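Wanarham Toy Library: February news

Quick one this month, boiler man due at 4 and I still have the returns to check in.

Rent first. The hall people want 2480 for the year, up from what we'd budgeted. We have 1175 in the bank after the winter raffle. So yes, another appeal, sorry. Josué Fagundes has agreed to do his curry night again. Tickets from the desk. 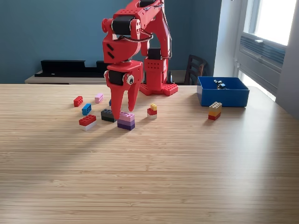
Membership stays at 35 a family. Pay by the end of the month please, cash or transfer, put your surname on it!! Last year we had three payments just marked "toys".

Overdue: the Honorato marble run (both boxes), the wooden farm, and somebody has had the big drum since the autumn. No fines, just bring it back.

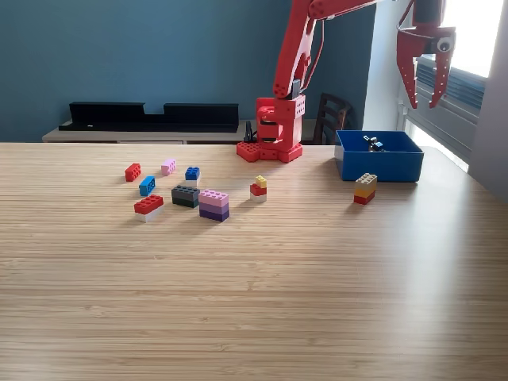

Bricks out on the table.

Washing. Please wipe things before they come back, warm water and a drop of Flosano is plenty. Not the dishwasher. The puzzles defintely not the dishwasher.
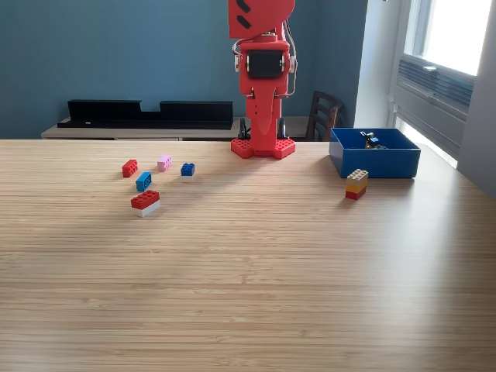
New opening times

Mornings as before, 10 till noon. Late session now starts at half past 3, to suit the school run. Ring the side bell, the front door sticks.

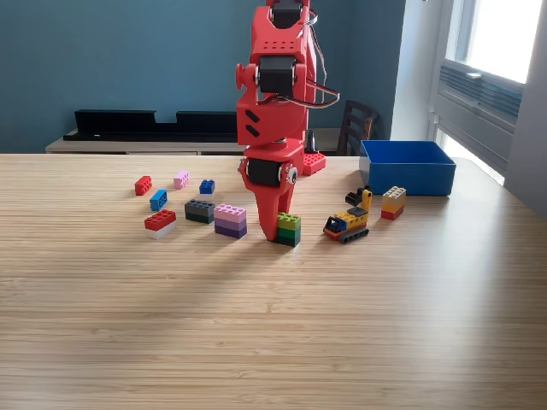

Photo: Josué Nogueira

Wanted: jigsaws with all thier pieces, a doll's pram, lidded tubs of any size. We have enough soft toys. Really, enough. Drop things at the Drustier Road end, not by the bins.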